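Sarwood Shared Workshop
Evening course: Building a Hand-Held Gripper at Home
Handout 4: Working with cloth
Course tutor: Ruxandra Pană

1. Purpose of this session

Participants should by now have a complete two-finger gripper. This handout covers the first trials on clothing. Trials are to be carried out at home, on a bed or other wide, soft surface, and recorded in the build log.

2. Before the trial

Check that the fingers are parallel and that the screws on the face of the housing are fully home. Hold the tool over the garment and let the room settle in the view of both sensors before closing the fingers. Denim is set as the first material, as its hems and seams are easy to find by touch.

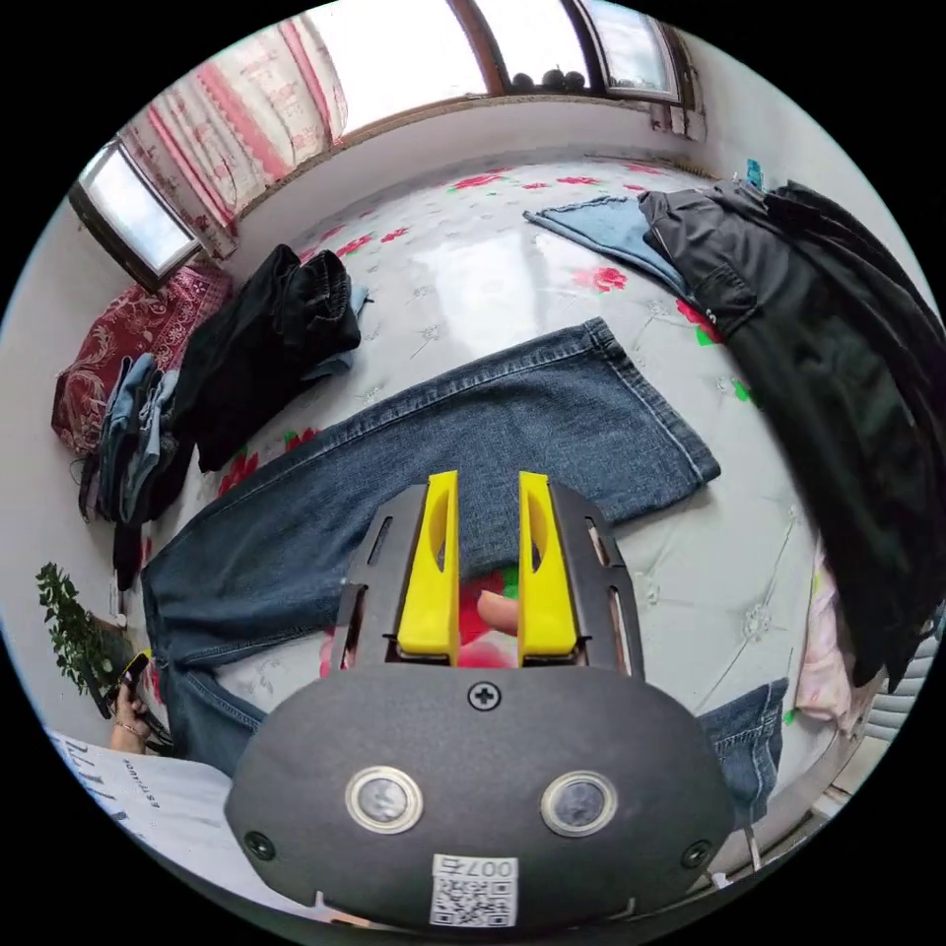
Figure 1. Hand-held gripper with yellow fingers, over a bed with denim laid out.

3. Procedure

Lay one pair of jeans flat. Approach from the front edge of the bed with the fingers open. Make the first grasp at the waistband and the second at a hem. Members using the Sitton finger pattern should note that the slots must not be filled or taped. Enter each attempt in the log on a separate line, including those abandoned.
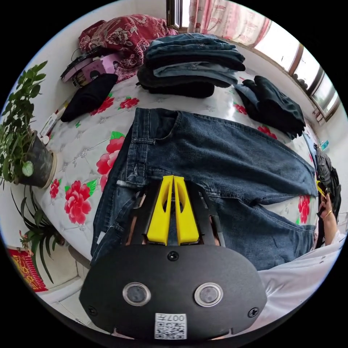
Can the fingers be printed at home instead of in the workshop?
Any printer able to hold the dimensions on drawing 149 may be used, but both fingers must come from the same batch of filament.

4. Submission

Logs are to be handed in at the Enard bench by Fri 6 August. Late logs will be read but not marked.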